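Subject: Re: [pletudus-dev] wrist-only policy on garment pickup, grasp point results
Date: Saturday, June 30, 2018

The previous message asked:

> The Kedard write-up reports a gain from dropping the overhead view
> and training on the wrist view alone. I don't understand why removing
> an input would help. Did you control for the size of the network? Also,
> which episodes were held out, and does the result survive on
> upholstery? Our own runs with Ramasamy fall apart once the
> background has any texture.

Replies in order.

**1. Network size.** Yes. The two-view and wrist-only models have the same parameter count to within one layer. We widened the wrist encoder to make up for the missing branch. An earlier version without the widening gave the same ranking with a smaller gap, so I don't think capacity explains it.

**2. Why removing a view helps.** My current reading is that the two-view model learns to pick the grasp point from the overhead view early in the approach and then holds on to it. Cloth moves when a fingertip brushes it. The overhead view is partly blocked by the arm at that point, so the model keeps aiming at a fold that has shifted. The wrist-only model has nothing to commit to early and corrects later. To test this I masked the overhead view during the last 16 frames before closure, with no retraining. Most of the gap went away. Masking the first 16 frames instead made the two-view model worse, as expected.

I would not generalize this to rigid objects. On the Pundarus block set the two-view model is still ahead.

**3. Held-out episodes.** The training set is 2,823 episodes. The held-out set is 209 episodes, split by garment and by room, so no garment or room in the test set appears in training. The split in the first Kedard draft was by garment only. Please use the new split file if you are comparing numbers, as the old one leaks backgrounds.

**4. Upholstery.** This is the weak part. Of the held-out episodes, 43 are on sofas or padded chairs. The ranking of the two models is the same there, but both do worse than on tables. I went through the failures by hand and they fall into two groups:

- The grasp point is good but the fingers stop high. Depth from a single wrist view is poor over a curved seat or arm. The model seems to use apparent size of the weave as a cue, and a fine speckled fabric gives it very little to work with.
- The grasp point lands on a printed patch or a trim edge. The model likes strong contrast. On a bunched shirt, the highest contrast is often in a flat area where the fingers have nothing to close on, and the fold that would work is the same color on both sides.

The second group is the one I would fix first. Color jitter did not help. Training with the garment region converted to gray did, at a small cost on plain garments. I have not yet tried both together.

On your Ramasamy runs: check the crop before blaming the texture. If you are using the default center crop, it removes most of the lower part of the image and takes the fingers with it. The policy then has no fixed reference for its own opening. With the full view I could get your config to train on a heathered fabric background without other changes. The loss curve is noisy for the first third and then settles.

**5. Grasp point labels.** You did not ask, but it affects the comparison. Labels are taken from the wrist pose at closure and projected back into each earlier frame. This assumes the cloth has not moved in between, which is false for any episode with contact before closure. I now drop the frames between first contact and closure from the point loss and keep them in the action loss. Please do the same on your side or the point error will look larger than it is.

The labels also assume one garment per pile. Where a second piece of similar color lies close by, the back-projected point is still correct, but the region mask tends to merge the two. I have no fix for this except to redraw the masks.

**6. Next.** I will rerun the gray-region variant with three seeds in July and post the full table to the list, including the sofa subset on its own line. If you can send the Ramasamy checkpoint with the crop turned off, I will run it on the same split so that the rows are comparable. The checkpoint should include the normalization constants. The last one did not, and I had to recover them from the log.

The frame below is from the sofa subset and goes with point 4.
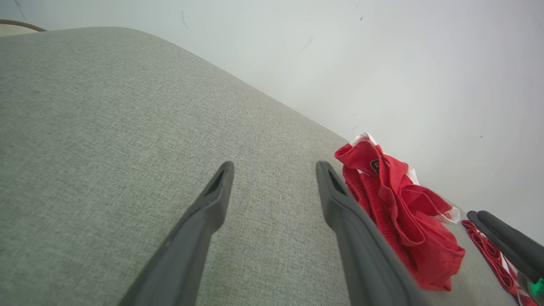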